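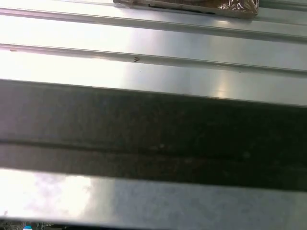

The shop in Plamescombe closed at six and the cleaning took until seven, or half past if the slicer had been used for the soft cheese. She did the slicer first and the floor last. In between came the steel.

The counter had come out of a hospital kitchen. It was brushed stainless with long grooves running its full length, and the grooves were the trouble. Crumbs went into them, and sugar, and a brown sort of dust from the rye loaves. A cloth went straight over the top. The owner had told her to use a toothbrush. She used a wooden skewer with the cloth wrapped over the point, and worked from the wall end to the till end, one groove and then the next.

That night there was a package left on the counter. It was brown, in clear plastic wrap that had crinkled up at one end. She moved it along with the back of her wrist and did the part underneath, then moved it back.

It was the spice loaf from Kratochvíl, the bakery two streets over. The owner ordered 50 of them every September and always sold out except for one. The one that was left belonged to a man who paid ahead in cash and came for it on a Friday before closing. He had done it for as long as she had worked there. He never wanted a bag. He put the loaf inside his coat, said it was a good colour this year, and went out to catch the Drendetti bus.

It was Friday, and it was twenty to seven.

She rinsed the cloth and did the second groove. A speck near the middle wouldn't lift. She pressed on it with the skewer and left it to soak under a drop of water while she emptied the bins.

When she came back in from the laneway she checked the door. The sign was turned to closed but she hadn't locked it. The bus went past with its lights on. A woman got off with a pram and nobody else did.

She picked at the speck again and it came away.

The order book was under the till. She found his line, written in the owner's printing: one loaf, paid. No phone number. There was no phone number the year before either, or the year before that. In the oldest entry someone had written "for his wife" beside the order and underlined it. She had been selling him the loaf for six years and hadn't known there was a wife. She thought there might not be one any longer.

She mopped the floor from the back to the front. She wrung out the mop, hung her apron on the hook and turned off the light in the display fridge.

The loaf would keep. The owner said up to 40 days if it stayed wrapped, although the neighbourhood kids would have the ends off it before then if it was left out where they could see it. She tore a strip from the till roll, wrote "paid, don't sell" on it and tucked it under the package. Then she thought the morning girl might throw the strip away, so she wrote it again on the front of the order book.

She sat down on the milk crate by the door with her coat on. The next bus was at twenty-five past seven, and she decided she could wait for that one.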